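Gripper fingers slipping on thin panels - two arm bench build

dpadilla
Posted in Workshop Builds
I have two small arms on a bench in our shared shop and I'm trying to get them to hang a light picture frame. Holding it is the problem. Fingers are printed, tapered, textured on the inside. Grip is fine on blocks, but on a thin panel it pivots as soon as the arm turns. Controller is a Korkano, wrist cameras on both sides. Last night I logged 46 tries and kept 3.

gotomix_fan
What grip force are you running? Mine did the same until I turned it up.

dpadilla
Already near the top. The servo gets too hot to touch after ten minutes.

AileenY
More force won't fix it. Two narrow tips on a flat edge is basically a hinge. You need a wider pad or a second point of contact.

gotomix_fan
Disagree. I ran 2,000 cycles on sheet stock with narrow tips and never changed a pad.

AileenY
Sheet stock lying flat or held up on edge? Big difference.

gotomix_fan
Flat, mostly.

florante_p
Can you post a view from the wrist while it's holding the thing? Hard to say much without seeing where the tips land.

dpadilla
From tonight, second arm coming in on the left.

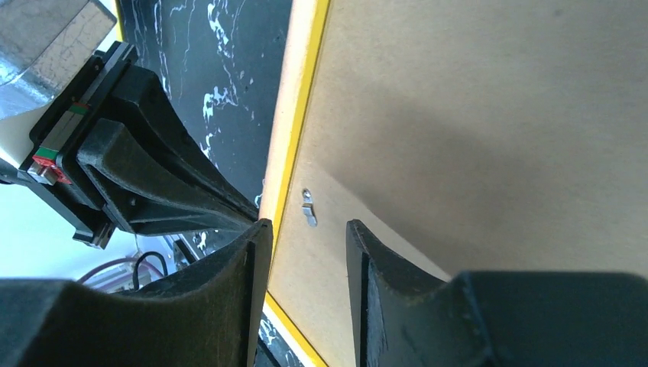 Photo: Danilo Padilla / own work

Yellow border, tan hardboard back, little metal hanging tab. The tab is the part I care about, and right now it sits very close to the right fingertip.

florante_p
I'd move the grip away from the tab before touching anything else. Let the other arm take the border higher up and share the load.

AileenY
Agree with that. I'd still glue some rubber on the tips.

gotomix_fan
Rubber peels. Cut a shallow groove instead.

dpadilla
Will try the lower grip first, then rubber. Not reprinting the fingers again this month - the last set took me until 3 a.m.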